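How to Plan Your First Casino Night at Home

A home casino night is one of my favorite parties to throw. Give everyone a stack of play chips, put on some music, and even the people who swear they don't like games end up yelling at a roulette wheel! You need less gear than you'd think.

Pick your games

Choose 3 and stop there. Blackjack is the easy one (most guests already know it), roulette keeps the chatty crowd happy, and the last slot can be poker or a dice game. I leave poker off if the group is new to it, as it slows the whole night down.

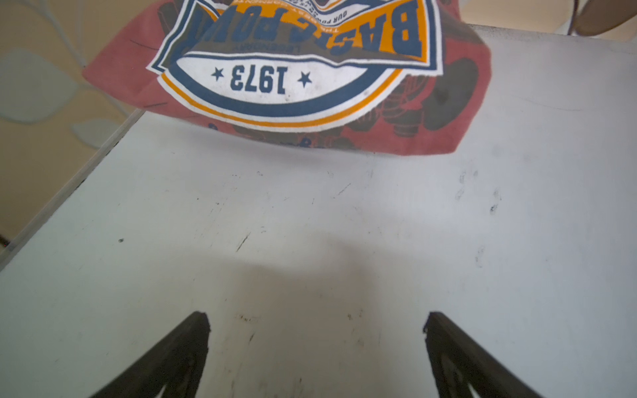

Blackjack works best with a dealer who stays put for a while. Swap dealers every 27 minutes or so and they'll get to play too. My odd number comes from the length of the Andton playlist I always use, so the music tells us when to switch.

Sort out the chips

Hand each guest play chips worth 4000 at the door. Big numbers feel great, and people bet more boldly when they aren't counting singles. Keep a spare pile at the bank table for anyone who goes bust early.

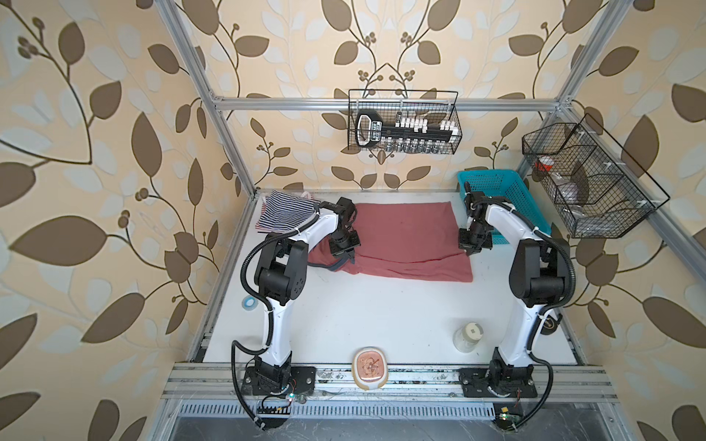 Two arms over the white tabletop, with leaf wallpaper behind

Print the house rules on one sheet per table. Mine say when the dealer must stand, what the top bet is, and that the dealer's call is final. The Nirnau layout sheets have room for this along the bottom edge, which I love.

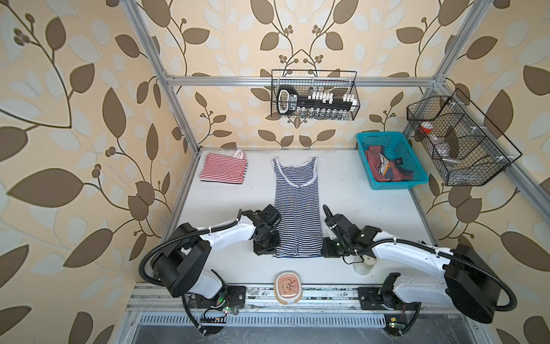

Wire-mesh baskets with small bottles and other bits

Set up the room

1. Put roulette in the middle, where a crowd can stand on every side.

2. Place blackjack against a wall with no more than six seats.

3. Move snacks well away from the felt. Salsa does not come out! 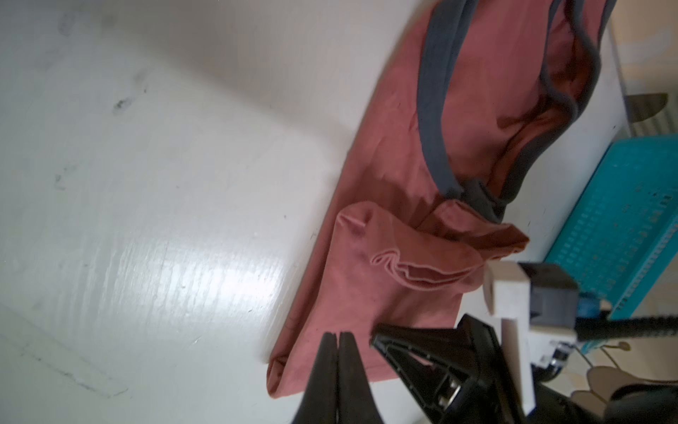 4. Dim the ceiling lights and set a lamp near each table so cards are easy to read.

5. Open the bank at 9 and call last bets before people start looking for their coats.

Finish with prizes

Let guests trade chips for raffle tickets, so a lucky beginner still has a shot. At our March party the top prize was a Postma card shuffler, and it has been back to every game night since.

Posted September 2, 2021 in Party Games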